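Kitchen clear-up is our new gripper test

Posted May 27, 2019 by Greer Dalgleish

We've finally picked the job for our June gripper trial, and it's clearing a messy kitchen counter! Two grippers are in the running -- the two-finger one from Birnmont and the softer, three-finger Vasby -- and both go on the same arm, so it should be a fair fight. Before either gets a go, we're collecting 200 clips of people doing the job by hand, filmed from head height.

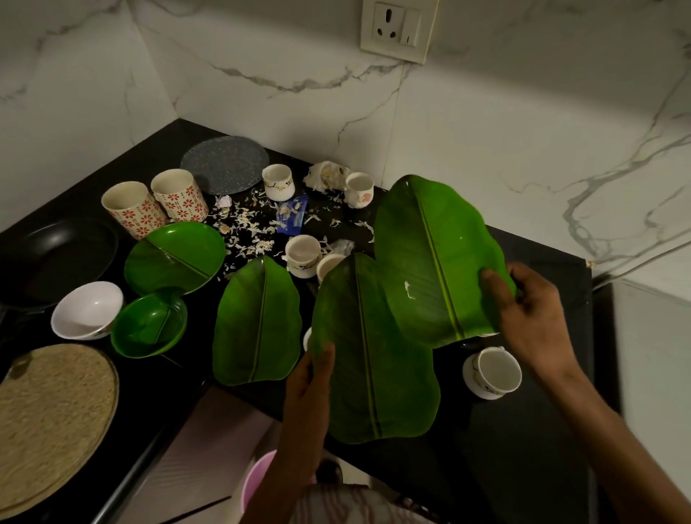 Leaf plates in hand, with cups and flaky bits still on the counter.

Plates are the part I'm looking forward to. Innes Jardine reckons the Birnmont will pinch a thin rim nicely, but I've got my money on the Vasby (he's promised me lunch if I'm right). Cups worry us both a bit, and we've had plenty of arguments over how hard to squeeze.

Then there's the rubbish. Papery flakes, a crumpled blue wrapper, a clear plastic bag -- people just put both hands round a pile like that, and we've only got one arm to play with.
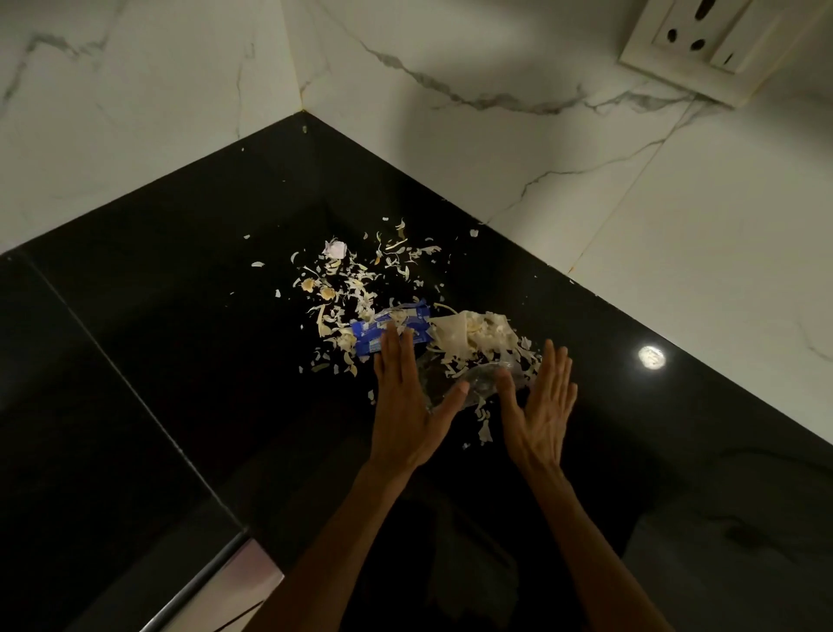 Lab news: Grippers

We have 43 clips so far, and Ebony Pomare is sorting through them this week. If you'd like to try the arm yourself, drop in at Lesdale, room 236, any lunchtime in June.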